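Narrow workshop bench: how do you stop it filling up with small parts?

Posted by Jurgita Toom, Saturday, January 20, 2024

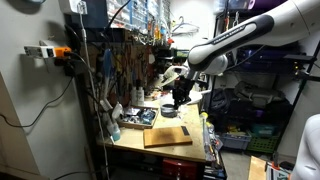

The hand tools are fine, they hang on the pegboard and go back there. The bench top is the problem. Screws, spare bits and little packets all end up in one shallow brown tray, and I have to tip it out to find anything. The bottles stand wherever there is a gap. I can't go wider because the room is narrow. Has anyone got a system that lasts longer than a week?

Ilari Ojala

Get rid of the shared tray. I had the same sort and swapped it for a small drawer cabinet, 20 drawers, screwed to the wall at the back. Packets go in upright with the label facing you. Anything I couldn't name went in a jar, and I threw out what was still in it by February. It took me an evening.

For the bottles, put up a narrow shelf with a lip at one end of the pegboard. Check the caps first, mine leaked on a chisel.

Keep one round tub on the bench for the job you're doing and empty it when you finish.

Niskanen

Depends what the parts are. If they're mostly screws just buy new ones when you need them and bin the lot.

Rilow

Second the drawers, but get ones with stops. Mine come right out if you pull hard and I've had 5 of them on the floor.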